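Putgate council puts the blender back in the cupboard until 7

September 17, 2025

Residents of Putgate may now lawfully make a smoothie from 7 in the morning, after council voted on Monday night to loosen a noise bylaw that had, on paper at least, kept the town's kitchens silent until 8.

The old rule dates from a time when the main worry was the sawmill. It banned "motorized equipment of any description" between 9 at night and 8 in the morning, and for decades it was applied to chainsaws, leaf blowers and one memorable tuba that had been fitted with something. Then in June a tenant at the Carkham building on Stirach Road complained about breakfast.

The complaint ran to 6 pages. It concerned a neighbour's blender, which was said to start at 6:10 on weekdays and to be audible "in the teeth". The bylaw officer, Nahom Nigatu, went around one morning to listen from the hallway. He wrote that he could hear the blender, a radio, two dogs and the complainant, who was explaining how loud the blender was.

By the strict wording, a fine of $385 was owing. Mr. Nigatu did not issue it. He asked council what it wanted done, pointing out that if blenders counted as motorized equipment then so did fridges, and he did not have the staff.

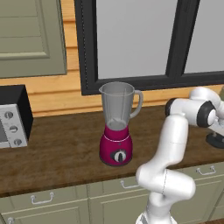
Blenders and other countertop appliances are now permitted from 7 a.m. (Computer illustration)

Councillor Erzsébet Fülöp, who moved the amendment, told the meeting she had received more mail on the subject than on the bridge closure, the water rates and the goose situation put together. Much of it was in favour of breakfast. A petition calling for "the freedom to blend" collected 385 signatures, a total the mayor's office noted was the same as the fine, and declined to read anything into.

Not everyone was pleased. Raíssa Damasceno, who works nights at the Habte bakery and goes to bed when most people are hunting for their socks, said 7 was no improvement from where she was lying.

"I get home at five and I'm asleep by six, if I'm lucky," she told councillors. "You could move it to noon and I'd thank you. I know you won't, but I'd thank you."

Her suggestion of a noon start was put to a vote as a courtesy and lost, with one councillor abstaining on the grounds that he had not been listening.

The new wording sets out a list of "ordinary household appliances" that are allowed from 7 on weekdays and 8 on weekends. Coffee grinders made the cut after a short debate that several people described as heated. Bread makers may run overnight. Juicers were left off by mistake and will need a separate motion next month, so anyone with a juicer should, in theory, hold off.

Town clerk Ebise Feyisa said the review had cost $2,610, most of it for legal advice on the meaning of "motorized". Another $2,000 has been set aside for a leaflet, which will go to every household and explain what they may now do in their own kitchens.

The Carkham building's manager, Ayantu Kumsa, said relations on the third floor were better than they had been all summer. The two neighbours have spoken on the stairs – once about the weather, once about parking – and the blender's owner has offered to put a folded towel under it.

Ms. Kumsa said she has since had a complaint about a parrot. The bylaw covering birds was last updated in 1974 and deals mainly with chickens.

The changes take effect on the first of the month. Council's next meeting will hear the juicer motion, followed by the geese.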